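Robot Club minutes, August, 4:30 pm to 6 (I'm secretary again, so you get my version)

**Old business**

Last month's minutes got approved after I fixed the spelling of Michailidis, which I had managed to get wrong in two different ways. The bus money for the Covport meet is all in. The permission slips are not all in, and yes I'm looking at the drive team!

The parts order from Presorex came short. We got the belts and the standoffs but no spare finger pads, and they say another 10 days. Until then please don't trim the ones we have, even if you have a really great idea for a shape.

**Pen and mug task**

We spent most of the meeting on this one. The Brarndale rules came out and the manipulation round is pretty much what we guessed - pick up a marker or pen, get it into a mug, and leave everything else on the table where it was. You get 200 points for a clean run and lose points for every object you bump, so the clutter matters a lot more than it did last season.

We argued for a while over whether to come down straight or at an angle. The software side wants straight down every time, since it keeps the math simple. The build side (me included) thinks a little tilt is fine as long as the tip is inside the rim before the fingers open. We voted and it went to the build side, but with the deal that software gets to set the release height and we don't complain about it.
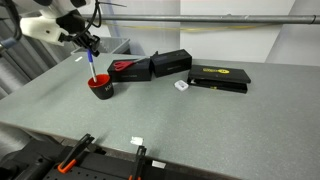
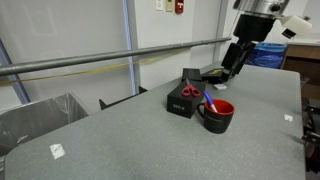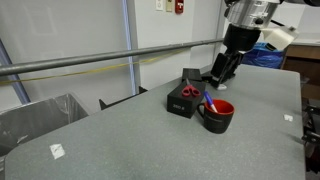
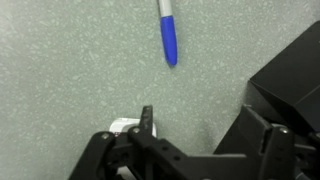
*Pen and mug task, arm and wrist camera views.*

A few things came up once we were all crowded around the laptop:

- The wrist view shows a lot of gripper. Software wants to mask out the bottom part before looking for the pen, and everybody was okay with that.
- Scissors on top of a box are a good test and should stay in the practice layout. They're the thing I'd be most scared of hitting.
- We need to agree on what the tape on the table means before the next practice. Half of us thought it was for start positions and the other half thought it was for the mug, so we clearly never wrote it down.
- Somebody asked if we can swap in a heavier mug. Nope, the rules say we use what the host gives us.

**Practice schedule**

We're going to two practices a week until Covport. Each one is 6 runs with the same layout, then we move the mug and go again. Whoever runs the log sheet does NOT also run the arm - we tried that and the log sheet had one line on it.

**To do**

- Software: mask for the wrist view, release height setting
- Build: check the clamps before every session, sort the new standoffs
- Me: write up the tape thing, email Presorex again, bug people for slips

**Other stuff**

The T-shirt design is still tied. We'll vote again next time, and please bring an actual drawing if you want to add a third one. Snacks are on the build side.

Meeting ended a little after 6 when we had to give the room back.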